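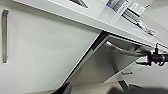
Tovside Box Office reads the day's ticket counts from each screen and builds the weekend report from them. Set up one title before loading the full schedule. Pictured: a white kitchen countertop with a small package on it, its label blue and white. Add the distributor's artwork before the title goes on sale.

Home | Setup | Screens | Reports | Support

4.2 Adding a title and its screens

1. Open Titles and select New.
2. Enter the title exactly as it appears on the booking sheet. The test title supplied with the software is Darkent.
3. Select the distributor. If it is not listed, add it under Contacts first.
4. Assign the title to a screen and enter the seat count. The field accepts values up to 1,993.
5. Set the opening day. For previews, select Thursday and check Count as preview.
6. Select Save.

Note: Preview sales are added to the opening weekend total only if Roll previews forward is on. The default is off.

4.3 Weekend gross

1. Open Reports and select Weekend.
2. Choose the screens to include.
3. Select Run. With more than 1,000 sessions, the report runs in the background.
4. Compare the total with the till printout. If the two differ, see error 349 in section 9.

CAUTION: Do not close the weekend while a till is still open. Sales made after closing are posted to the next week and must be moved by hand.

Note: Sites using the Ellell ticket printer must install driver version 2 before running step 3.

Changes to a closed weekend require a manager login.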